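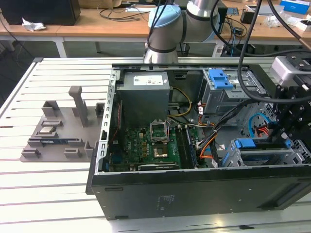 Section 4: Fitting the processor and its cooler

By this point you should have the Hesska board screwed down on its standoffs, the power supply in its bay and the main power leads roughly where they need to go. If any of that is still to do, please go back to Section 3 and finish it first. We know it is tempting to jump ahead to the exciting bit, but the processor is the most delicate part in the whole kit and it is much happier going into a board that isn't sliding about.

Set aside a quiet 40 minutes for this section. Most people need less, but you will enjoy it more if you are not watching the clock, and there is a short wait in the middle while the old paste softens (second-hand processors only – if yours is new, you can skip Part B altogether).

What you will need

The processor, still in its plastic shell
The Punside cooler, with its four spring screws and the small bag of washers
The tube of thermal paste from the kit
A medium cross-head screwdriver, preferably one with a long shaft
A lint-free cloth and a little isopropyl alcohol, for Part B
Good light, and a torch if your eyes are anything like ours

CAUTION: The computer must be unplugged at the wall throughout. Switching it off at the back is not enough.

CAUTION: Static electricity can damage the processor and the memory without any spark you would notice. Wear the wrist strap from the kit and clip it to a bare metal part of the case, and if you get up to answer the door, put it back on before you touch anything again.

Part A: Seating the processor

1. Lay the case on its side so that the board faces upwards. Never try to fit a processor with the case standing up.

2. Find the socket. On the Hesska board it is the square near the middle, underneath a metal bracket. If there is a plastic cover clipped to the bracket, leave it where it is for now.

3. Press the small lever beside the socket down and slightly outwards until it comes free of its hook, then let it rise gently under your finger. It has a fair bit of spring in it and will fly up if you let go.

4. Lift the bracket and fold it all the way back. It will stay open by itself.

5. Look across the socket at a low angle with your torch. The tiny contacts should form perfectly even rows, rather like a well-combed field. If you see a patch that catches the light differently from the rest, stop there and read the note below.

Note: There are 1,197 contacts in this socket and every one is finer than a hair. Please don't try to straighten a bent one with a needle or tweezers. Take a clear photograph and send it to the Zoton help desk, whose address is on the back cover, and they will tell you whether the board should be exchanged. A board reported before the processor has been fitted is very much easier to sort out than one reported afterwards.

6. Open the plastic shell and pick the processor up by its edges, between finger and thumb. Avoid touching the flat contacts underneath. If you do brush them by accident, wipe them with a corner of the cloth and a drop of alcohol and let them dry.

7. Find the small gold triangle in one corner of the processor, and the matching triangle printed beside the socket. Turn the processor until the two line up. There are also 2 notches along its edges that match the raised tabs in the socket, so you have a second way of checking.

8. Lower the processor straight down and let go. It should drop into place under its own weight and lie quite flat. Do not press it, slide it or wiggle it. If it rocks at one corner, lift it straight out and check the triangles again.

9. Fold the bracket back over the processor, making sure its front lip goes under the retaining screw.

10. Push the lever down and hook it back in its place. This takes more force than most people expect, and you may hear a faint creak as the bracket tightens. That is normal and it alarms everybody the first time. If you had a plastic cover, it will pop off by itself at this stage. Keep it somewhere safe, as you will need it if the board ever has to be returned.

Part B: Cleaning a second-hand processor

Skip this part if your processor is new.

1. With the processor locked in the socket, dampen the cloth with alcohol. Damp is plenty – if it drips, wring it out.

2. Lay the cloth over the old grey paste and leave it for up to 8 minutes. This is a good moment to put the kettle on, provided the tea stays on a different table.

3. Wipe from the outside towards the middle, so that the paste doesn't spread over the edges. Repeat with a clean part of the cloth until the metal is bright and the cloth comes away clean.

4. Let the surface dry completely before going on.

Part C: Paste and cooler

1. Try the cooler in position before you put any paste on. Check that all four screws reach their holes, that the fan lead will stretch to its socket (marked FAN 1 on the board), and that nothing underneath is pinched. Large bundles of power wires have a way of wandering back across the board when you aren't looking, so tuck them to one side and hold them there with one of the reusable ties.

2. Lift the cooler off again and peel the clear film from its base. We have lost count of the letters we get about computers that run hot, and a good share of them end with this little piece of film.

3. Squeeze a blob of paste the size of a small pea on to the centre of the processor. There is no need to spread it. The cooler will do that for you.

4. Lower the cooler straight down on to the processor and try not to shift it about once it has touched. If you need to take it off again, clean both surfaces as in Part B and start with fresh paste.

5. Put a washer on each screw and start all four by hand, two turns each.

6. Tighten them in a diagonal order, a little at a time: top left, bottom right, top right, bottom left, and round again. Stop when each screw comes firmly to rest. They are made to stop at the right depth and forcing them further may bend the board.

7. Plug in the fan lead. The plug only fits one way round.

CAUTION: Do not switch the computer on without the cooler fitted, even for a moment to see whether it works.

If something doesn't seem right

The lever won't close. Open it again and check that the processor is lying flat and that the lip of the bracket is under the screw. If both are as they should be, the lever simply needs a firmer push.

One cooler screw won't catch. Loosen the other three by a couple of turns, which gives the cooler enough play to line up.

Paste has oozed out at the side. A thin line around the edge is fine and can be left alone. If a larger amount has run on to the board, remove the cooler, wipe everything gently with the alcohol cloth and begin Part C again from step 3.

The cooler touches the first memory module. This only happens with the taller Agudelo modules. Move the module one slot further from the processor, and see the table in Section 5 for which slots may be used together.

Note: Boards supplied before November have the fan socket marked CPU FAN in place of FAN 1. It is in the same spot and works in the same way.

When the cooler is secure and its lead is plugged in, leave the case lying as it is and carry on to Section 5, Fitting the memory.

Revised February 2025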